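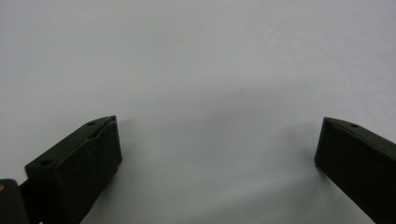

Subject: Re: [mosthorpe-allotments] Blight on the early potatoes, and the water butts

Hello all,

Thank you for this, and please don't feel silly for asking, I lost a whole bed in my first year before I plucked up the courage to ask anyone!

On 2 July, at 7 in the evening, a plotholder wrote:

> The leaves on my earlies have gone brown at the edges, with pale
> fluffy bits underneath. Is it blight, and do I have to dig up the
> lot? Also, is the water from the big tank by the Prestum Lane gate
> all right for tomatoes? It smells a bit.

It does sound like blight to me, I'm sorry to say, especially after the warm, damp spell we've had. The good news is that you needn't lose the crop. Cut all the top growth down to the ground, take it home for the council bin (please not the shared heap, we had such trouble last time), and then leave the potatoes where they are for 2 weeks so the skins can toughen up. After that, lift them on a dry morning and eat the small ones first. Mine were Prestum Whites, which nobody at the seed swap had heard of, but they came through it very nicely and made lovely chips.

As for the tank, it holds 1,733 litres when full and hardly ever gets emptied, so I'm not surprised it smells. I use it on the beans and the squashes without a second thought, but I'd keep it off tomato leaves and give them tap water at the roots, preferably before breakfast. If anybody fancies helping me scrub it out in September, when it's low, I'll bring a flask and a fruit cake.

While I'm here, the Ehlers order for onion sets and garlic is still open. Delivery is free if we get to 60 pounds between us, and we're 7 short, so do have a look through the catalogue if you've got a corner going spare. I'm tempted by the pink garlic again, though it sulked terribly on my clay.

Good luck with the digging, and let us know what you find under there.

Warm wishes from plot 7

_______________________________________________
mosthorpe-allotments mailing list
To leave the list, reply with "unsubscribe" in the subject line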